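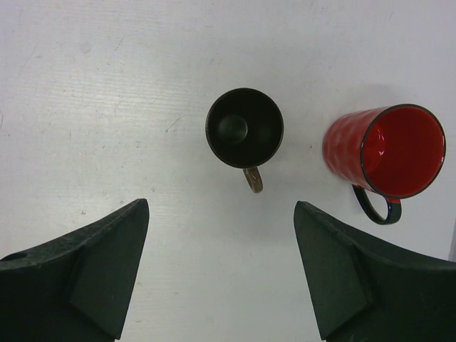
31 Dec 2025

Astholm front end, notebook entry. Continuing the move of the Zeston admin screens off AngularJS 1.x.

State at start: 61 components on the old stack, 6 already ported. The ported ones run inside the hybrid bootstrap with ngUpgrade. Build is clean, unit tests pass, no console errors on load.

Problem for today is the digest loop. The Carrier list page gets slow when the filter panel is open. Typing in the search box lags by a visible amount, and the profiler shows $digest firing on every keystroke plus once more for each zone turn. Expected one, got two. The second comes from the downgraded date picker, which emits a change event on init and again whenever its input is re-bound.

Tried first: ng-model-options with a debounce on the search box. Lag goes away for typing but comes back when the picker is opened. Reverted, it hides the cause.

Tried second: one-time bindings on the row template. Watch count on the page dropped a lot, filter lag mostly gone. Side effect — the status column stops updating after a save, as it should with one-time bindings. Put the status column back to a normal binding and left the others. Kept this.

Tried third: downgradeModule in place of UpgradeModule, so the two change detection cycles are no longer tied together. This needs propagateDigest set to false on the module and manual calls where a new component changes something an old one reads. Found two such places: the unread badge in the header, and the Korer export dialog, which writes its result back into an old service. Both now call $applyAsync after the write. Badge works. Export dialog works on the first run and shows a stale file name on the second. Not solved.

Notes on the stale name. The service returns the same object and mutates it. The new component has OnPush, so the reference check sees no change. Returning a fresh copy from the service fixes it in a scratch branch but breaks an old spec that compares by identity. The spec looks wrong to me. Would like a second opinion before changing it.

Bundle: vendor chunk still carries both frameworks and will until the last route is over. The lazy route for reports no longer pulls in the old code, checked with the bundle analyzer. Source maps for that chunk point at the wrong lines; turning off the build cache corrected it, turning it back on did not bring the fault back. Leave it for now.

Tests: 83 specs in the list module, 2 failing. One is the identity spec above. The other is a timing failure in the picker spec, where fakeAsync complains of a periodic timer still in the queue. discardPeriodicTasks at the end makes it pass, but the timer should be cleared in ngOnDestroy. Check whether it is.

For January:
- decide on the identity spec, then merge the scratch branch
- picker: stop the emit on init
- port the Carrier row template, then the filter panel
- remove the debounce comment left in the search template
- rerun the profile on the slow test machine with the Korer dialog open

Branch pushed, not merged. Flag for downgradeModule is off by default in the shared config — turn it on locally to reproduce any of the above.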